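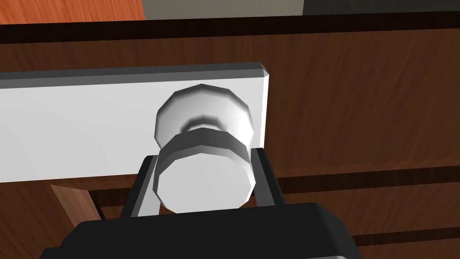

Chapter 9
Knobs, Handles and Other Humbling Objects

By this stage you own an arm, a gripper, and a corner of the shared shop that the woodturners would like back. You have also, if you followed Chapter 3, built the same room in software, where breaking the furniture costs nothing. Stay in that room for now. A knob gives two fingers something to close on, and you will be tempted to call the job done at the first firm grip. Holding a knob is the easy part. Any toddler can do it, and most toddlers have had more practice than your code.

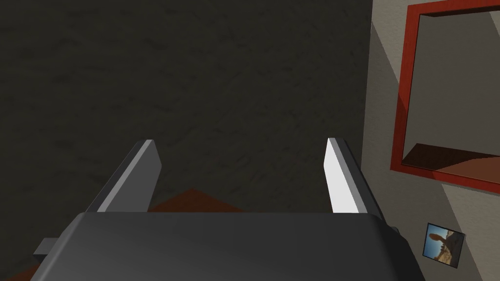 Page 117

Open fingers deserve more of your time than they usually get. Before each reach, set the gap wider than the thing you plan to hold, then check the approach from the wrist view. Walls and picture frames look harmless from there until you swing the arm.
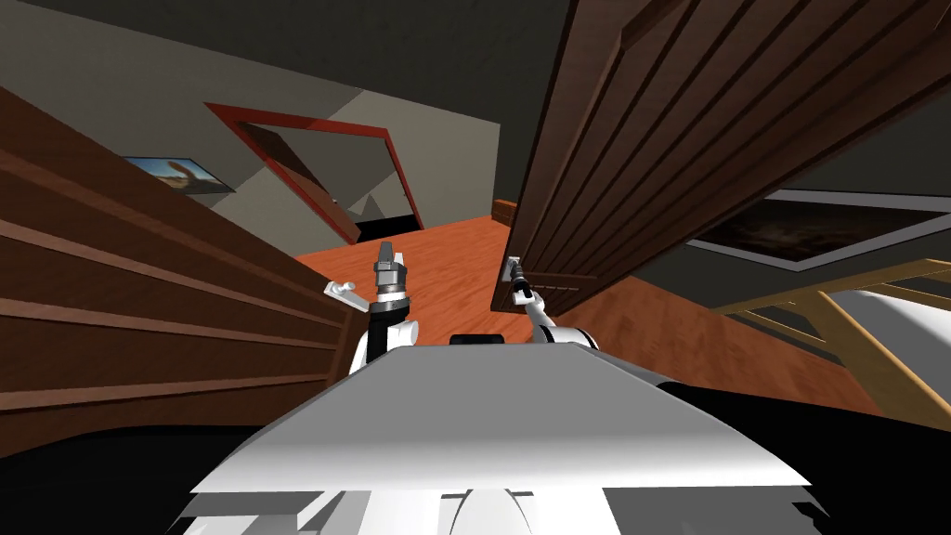
Skaslow, January

The Henamska build, which we follow for the rest of this chapter, began with drawers and moved on to doors out of sheer overconfidence. A lever handle is small, and the door behind it is not. Once the door swings, the handle travels in an arc, and a base that stays put will soon run out of arm. The builders ran 100 trials before they let the code near real hinges, and kept a log of every one. Copy the log sheet before you start. Leave a wide column for excuses.

9.1 Choosing a Grip Point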